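Norilden two-arm kit: would I let it do my chores?

I've wanted something to clear up after tea for years, so when Caoimhe Ó Flaithearta offered me an afternoon with her Norilden pair I was round there like a shot!

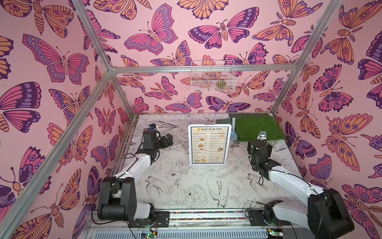 My test was dull on purpose – small table-tidying jobs, the sort I do half asleep. Pick up a sponge, shift a menu stand, put odds and ends in a basket. The sponge went brilliantly (I may have clapped). Soft things suit it, as there's plenty of give if the grip is a bit off. The clear stand was another matter. It nudged it, stopped, had a think, nudged it again, and I was itching to reach in and do it myself.

It's slow, too. One tidy-up took 649 seconds and I'd have had the kettle on and my feet up by then. And you still need a person nearby, which rather spoils the fun.

Would I pay for one? Not for my kitchen, not yet. For a café or a packing bench with the same few bits to move all day, maybe, if you've got the patience to set it up. Caoimhe is keeping hers and says the next lot of software is due in August, so I've already asked to come back and try it on my teaspoons.

Three stars from me.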